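Home | Projects | Reports | Partners | Contact

Print this page | E-mail this page

Jellelia online shop: progress report on the move to the new platform

Prepared by Hüsnü Ateş for Berwyn Gape, Clurudard
April 5, 2026

Dear Berwyn,

With this report I would like to inform you about the state of the Jellelia project, for which Clurudard has given the financing of the second stage. I have tried to write first what is finished, then what is late, and at the end what we need from you. The technical details are kept short, but if you wish to have them longer, I can send the working notes of our developers.

1. What was agreed

The second stage has four parts: the transfer of the product catalog from the old shop to the new one, the new checkout, the connection with the warehouse program Celtik, and the training of the people in the shop office. The first stage (design of the pages and choice of hosting) was closed before, and I do not repeat it.

2. Catalog

The old shop contained 1353 products. All of them are now transferred. This work took more time than we planned, and the reason is mainly in the data. In the old system every color and size of one article was saved as a separate product, with its own description and its own address. In the new system one article has variants. So we had to join many records by hand, and in nearly 200 cases the descriptions of the same article did not agree with each other. One said cotton, the other said cotton and linen. For these we asked the shop office each time, and they answered patiently.

The old addresses of the pages are redirected to the new ones. We consider this very important for the search engines, as a large part of the visitors comes from there and many of them land directly on a product page. The redirect table was checked by a script and after that by a person, and the mistakes which were found are corrected.

The product texts exist in English and in Spanish. The Spanish texts of the outdoor category are still the old ones. They were written by the supplier, and I must say that they are not good. We propose to leave them as they are until the opening and to rewrite them afterwards.

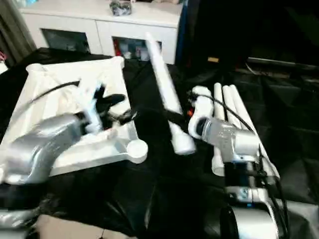

White pipe parts on the work table, with two robot arms.

3. Checkout

The new checkout has one page, where the old one had five steps. The customer can buy without registration. The payment by card and by bank transfer are both working in the test shop. The payment in installments is not ready. The provider has changed the way in which the confirmation is sent, and our module was written for the earlier way. The developer has already rewritten the larger half of it.

We also made a small test with people who had not seen the shop before. They were asked to find a given product, put it into the basket and pay with a test card. The weak place was the postal code field, which did not accept a space. It was an easy thing to repair, but I am glad that we saw it now and not after the opening. A second remark was about the delivery price, which appeared too late in the process. It is now shown already in the basket, as soon as the country is chosen.

4. Connection with Celtik

This is the part which is late, and I prefer to say it openly. In the plan the connection had to be finished by the end of the winter. At this moment the stock levels go correctly from Celtik to the shop, but the orders do not go back automatically. A person in the office has to export a file in the evening and import it into Celtik. It works, but it is slow and it depends on somebody not forgetting.

The difficulty is in the partial shipments. When an order of three articles is sent in two packages, Celtik makes from it two documents, and the shop understood the second document as a new order. In the test this produced double confirmations to the customer. We have found two ways to solve it. The first is to wait until all the packages are closed and send only one message. The second is to keep the number of the original order in each document. We have chosen the second, which demands more programming, but the customer will receive correct information about every package.
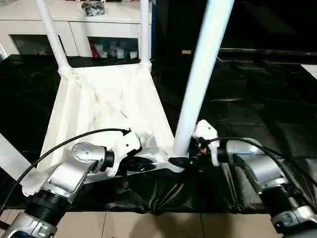
Valcárcel, our subcontractor for this part, has promised to deliver the corrected module in the first half of May. I have asked them to send us an unfinished version earlier, so that we can begin with the tests on our side and not lose the days of waiting. They have accepted this.

5. Training

Two people of the shop office have passed the basic training: how to add a product, how to change a price, how to answer a return request. The training about discounts and coupons is moved until the installments are ready, as both subjects use the same screens. There is a written manual, with pictures of every screen. Its chapter on returns was read by the office and they asked for simpler sentences, so we have changed it.

6. Speed and load

In the old shop the category pages were heavy, especially on the telephone. In the new shop the pictures are prepared in several sizes and the telephone receives the small one. We tested the server with 600 visitors at the same time and it answered without errors. The search inside the shop became slower during this test. We have put the search index on a separate machine and will repeat the measurement before the opening.

7. Budget

The expenses for the catalog were higher than planned because of the manual work. The expenses for training were lower. Together we remain inside the approved sum, and I do not ask for an increase. I ask only for permission to move the unused part of the training line to the catalog line. The table with all the amounts was sent to your accounting in a separate letter.

8. What we need from Clurudard

- The approval for the change between the budget lines.
- The final text of the terms of sale, checked by your lawyer. Without it we cannot open the checkout to the public.
- A decision whether the old customers should receive a message with a request to set a new password. The passwords cannot be transferred from the old system, so each customer has to do it once in any case. The question is only if we write to them before the opening or show them a notice when they come.

9. Next steps

Until the next report we plan to finish the installments, to receive and test the module from Valcárcel, and to make a trial opening for a small group of regular customers. The date of the public opening I would like to fix with you by telephone, after the module is tested. Please tell me which day is convenient for you.

With kind regards,
Hüsnü Ateş
Project coordinator, Jellelia

Print this page | E-mail this page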